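Section 2: Stretching your canvas on the Vachon frame

Welcome back! By now your four bars should be slotted together and sitting square, so let's get some colour closer to happening.

1. Lay the canvas face down and centre the frame on it, leaving a good hand's width all round.

2. Fold one long side over and put a single staple in the middle of the bar.

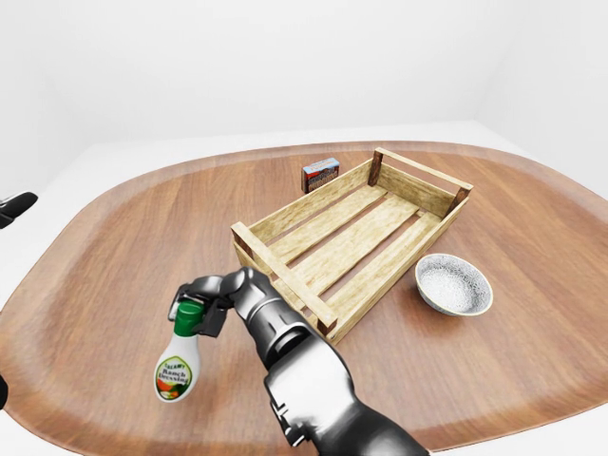
3. Go to the opposite side, pull firmly with the pliers (firmly, not fiercely, as Rhonda Chan likes to tell her classes) and staple the middle there too. Do the same with the two short sides.

Note: Linen has less give than cotton, so take your time with it.

4. Work outward toward the corners, a staple at a time, swapping sides as you go.

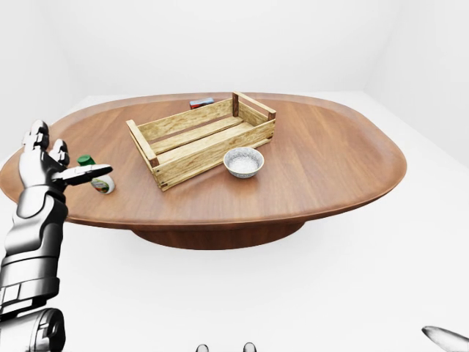
5. Fold the corners flat and tap in the wooden keys. Gently does it!

Caution: Keep your fingers well clear of the stapler's nose, and leave freshly primed canvas up to 30 hours before you paint.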